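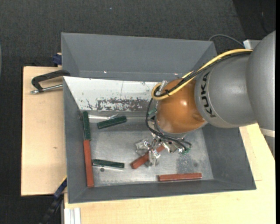 How a Robot Picks Up a Block
Notes for young visitors to the Zeltari open day, 1/25/23

A robot arm is a machine with joints. Your own arm has a shoulder, an elbow and a wrist. A robot arm has parts that do the same jobs, and each joint has a motor inside that turns it. On the arm at the open day, one of the joints has a shiny copper-orange cover. The name KUKA on the gray part next to it is the name of the company that makes the arm.

The work shown at the demonstration is called bin picking. Blocks lie in a bin in no special order. The arm has to reach in, take hold of one block and lift it out.

Step 1: Find a block
The blocks are red or green, and they are longer than they are wide. They point in different directions. Before it moves, the robot needs to know where a block is and which way it is turned. The computer works this out as a set of numbers.

Step 2: Plan the path
The computer picks a path for the arm. The path must not pass through the walls of the bin. Blocks close to a wall are harder, as the fingers need space on both sides.

Step 3: Grip
The tool at the end of the arm is called a gripper. It has fingers but no skin, so it can't feel a block the way you can. If it squeezes too little, the block slips. If it squeezes too much, something may bend.

Step 4: Lift and check
The arm goes up slowly. The computer checks whether the block is still held. If it is not, the robot starts again at Step 1.

Why is the bin clamped?
A clamp is a tool that holds things still. If the bin slid, every block in it would be in a new place and the numbers from Step 1 would be wrong.

What are the cables for?
Some cables carry power. Others carry signals. They are left with some slack so that the joints can turn without pulling on them.

How much practice does it take?
Soo-ah Hwang runs the tests. Between December and the open day, her team recorded 3,963 tries. In 563 of them the block was dropped or missed. Each miss was saved and studied.

Rules for the demonstration
Stay behind the line on the floor. Do not reach toward the arm, even when it is still. It may be waiting for its next command.
Each showing lasts 10 minutes. Questions go to Thomas Amato at the end.

Words to know
Joint: a place where two parts meet and can turn.
Gripper: the tool that holds things.
Path: the way the arm moves from one point to another.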